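Sunday, November 20, 2022

Florarside opens orders for the Vullitz hand-held gripper kit

Grodville — Florarside is delighted to announce that orders are now open for Vullitz, a kit that lets people teach robots everyday jobs by doing those jobs themselves. You pick up a pair of grippers, one for each hand, and get on with the task. The movements are recorded as you work, and the recordings can then be used to train a robot arm fitted with the same fingers.

Vullitz began in January as a bench project for two engineers who were tired of waiting for their turn on the lab's only robot. Ten months later it is a finished product, and we could hardly be more pleased with how it handles!

What is in the kit

Each kit comes with two hand-held grippers, a marker cube for each of them, a head-worn camera, cables, a recording unit and a padded carry case. The cubes are printed with bold black and white patterns so that the camera can tell where each gripper is and which way it is turned. The recording unit stores the video and the opening and closing of the fingers together, on one clock, so there is no lining up of files afterwards.

The fingers are curved and slightly springy. They will pick up a teaspoon, fold a tea towel or pull open a drawer, and they can be swapped with a single screw if a job calls for something narrower. Left and right grippers are the same part, so one spare set covers both hands.

Software for Windows and Linux is included. It shows both grippers live on screen, warns the wearer when a cube has been out of sight for too long and saves each take under a name of your choosing. Takes can be trimmed, tagged and exported in open formats. There is no subscription.

Tried out at Marwat

Before opening orders we lent early kits to Marwat, a training workshop on the other side of Grodville, where people with no background in robotics put them to use on kitchen and cleaning tasks. They recorded 1,658 takes between them and sent us 109 comments, some of them very frank. The trigger spring is lighter as a result, the cable now leaves the grip at the back, and the start button can be pressed with a thumb while both hands are full.

"I expected to spend the first morning explaining things," said Rafia Hayat, who ran the trial at Marwat. "People were recording before I had finished my tea. By the end of the week they were arguing over the best way to hold a saucepan lid, and those are just the sort of details we want a robot to pick up."

The trial also showed us where the kit needs care. Strong sunlight on the cubes can spoil a take, and the cables do want tidying between sessions. A cordless grip is being worked on and will fit the present recording unit, so early buyers will not have to start again.

Orders and delivery

The first batch is limited to 100 kits, built and checked by hand in our Grodville workshop. Orders are sent out in the sequence they arrive. Every kit carries a two-year guarantee on the grippers and the recording unit, and spare fingers, cubes and cables can be bought separately.

Schools, colleges and small labs may borrow a kit for a fortnight before deciding. We have set aside a handful for this and would love to hear from teachers especially — the loan includes a set of lesson notes written with the Marwat team.

Buyers will also receive a starter library of 1,000 takes from the trial, covering laying a table, sorting cutlery, wiping down worktops and packing shopping. All the people who took part agreed to their recordings being shared, and faces have been blurred throughout.

To place an order, book a loan or ask for a demonstration, please use the contact form on the Florarside website. Press visits to the workshop are welcome by arrangement, and visitors are free to have a go with the grippers themselves.

Naveed Niazi
Product Lead, Vullitz
Florarside, Grodville
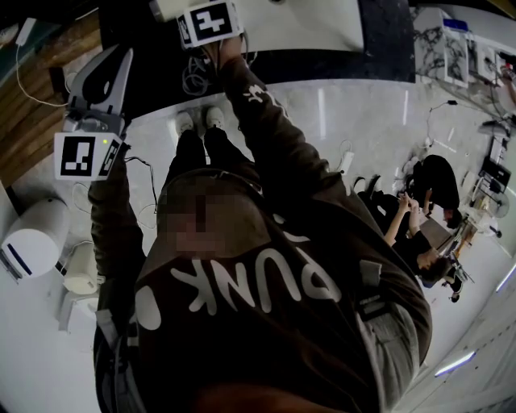
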